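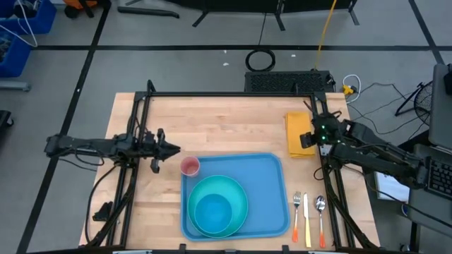
5 min read

Print | E-mail

I promised a write-up of the cup problem back in May and then kept putting it off. It's fixed now, or fixed enough that I've stopped checking on it at lunch, so I'll go through it while I still remember the order things happened in.

The job is a table-setting routine for two arms. Dishes on a tray, cutlery next to it, napkin, cup. We call the software Cumus, a name that stuck from an older project and means nothing. The cup is the only part with any real wrist motion in it. An arm picks the cup up, tips it over as if it were pouring, brings it back upright and sets it down. We do it dry. I want to be clear about that, given where the motors are.

The fault was that the gripper let go during the tip. Out of the first 60 runs, 59 were fine. On the last one the cup dropped out of the fingers at the steepest part of the turn, bounced off the tray and went onto the floor. I picked it up, wiped it, ran it again, and it worked. I wrote "slip" in the log and went home. That was a mistake. A single drop with no cause next to it should have kept me there another hour.

Over the next few days it happened more often, always late in the session and never in the morning. My first guess was the cup. It's tapered, so when you squeeze it the fingers want to slide toward the narrow end, and thin plastic gives a little under load. I moved the grasp point up, then down. I put fresh pads on the fingers. Each change seemed to help for a while, but I was making the changes in the morning, when it didn't fail anyway.

Vignesh Nadar was the one who asked what the gripper motor thought it was doing at the time. I had been looking at positions and he wanted current. We started logging it, and the next time the cup fell there was a clear step down in holding current just before the drop. The gripper hadn't slipped at all. It had been told to relax. 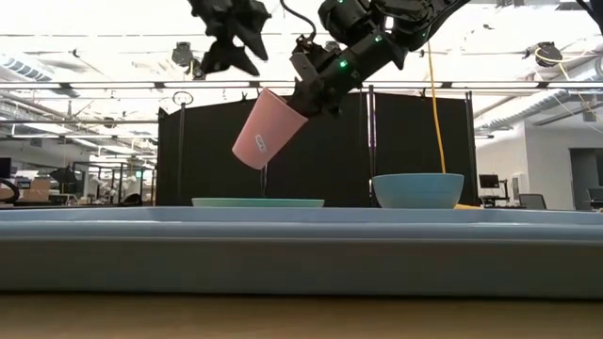 What told it to relax was a thermal limit in the gripper driver. The driver starts cutting current when the motor reports 80 degrees Celsius, and shuts it off completely at 90. Both numbers were in the config file, with a comment, and I had read that file many times. I just never connected it to the cup, because we weren't getting any fault message. The cutback below the upper limit counts as a warning, and our logger was set to throw warnings away. I set it that way last winter to keep the files small.

The motor was getting hot because of my own grip setting. I had raised the closing force early on, when we were using a heavier mug, and never lowered it again. A gripper holding hard against something that won't move is a stalled motor, and a stalled motor turns its power into heat. Every bad pick I "fixed" by squeezing harder made the afternoon worse.

So, the changes:

Closing force is now set per object. The cup gets a light squeeze and then a lower hold.

Warnings are logged and also shown on the operator screen in yellow.

If the driver starts cutting current while something is in the grip, the arm stops tipping, goes upright and puts the object down where it is. It used to just carry on with the motion and hope.

We also added a rest between runs. I don't love that one, as it makes a long session longer, but it stays until I've seen a full week of temperatures.

The third change is the one that matters for safety. A plastic cup on the floor is nothing. But the same gripper picks up the knife, and the same driver would have let go of it the same way, with the arm still moving. We were lucky in which object found the problem. I've asked that no one reaches over the tray with the arms powered, even between runs - we had gotten lazy about straightening the napkin by hand.

One thing is still open. The two grippers don't heat up at the same rate on the same motion, and I don't know why. Vignesh thinks it's friction in the finger mechanism. I think one of the temperature sensors reads high. Swapping the grippers would settle it, but that means redoing the calibration, and I'd like to have a free afternoon for that.

If you run something similar, check what your logger is dropping before you buy new finger pads. I have a bag of them now if anybody wants some.

7 comments | 12 shares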